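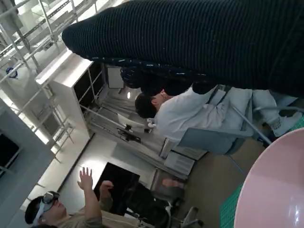 Dark ribbed knit fabric: the sort of fabric that resists a tidy fold.

The folding manual I was sent has 94 pages, and page one promises that I will never look at a jumper the same way again. I have looked at a great many jumpers since, and they still look like jumpers.

Folding has become a serious business. Otevel runs a course on it, five evenings long, at the end of which you get a certificate. Sterent sells a stiff board for doing shirts, and a second, larger board for anything knitted, because the first one doesn't work on anything knitted. Quintanilla will sell you drawer dividers to keep the results upright. By September I had bought the lot and spent £374, more than I have ever paid for the clothes in question.

Shirts, I admit, went well. Cotton has a crease in it waiting to be found, and the board finds it. T-shirts stood in their row like files and were still standing a week later.

Wool is another matter. A chunky rib has a spring to it, and the thicker the knit, the less it cares for thirds. You press the sleeves in, turn the hem up, and get a fat roll at one end that slowly opens again while you reach for the next one. The manual says to 'listen to the garment'. Mine seemed to want to go over the back of a chair, where it had been living perfectly well.

Blankets are worse. The Otevel method for a large throw has 16 steps, two of which need a clear floor and one a second person. I managed it twice. Then somebody got cold, and the thing was back on the sofa in a heap.

There is some sense buried in all this. Heavy knits do better flat than on hangers, which drag the shoulders out, and a loose fold in half with the sleeves laid across the back takes a few seconds. My grandmother did it that way on top of the ironing board. The Onden leaflet, which is free and fits on one sheet, says much the same.

I have kept the small board for shirts. The big one is behind the wardrobe – and the dividers now hold batteries.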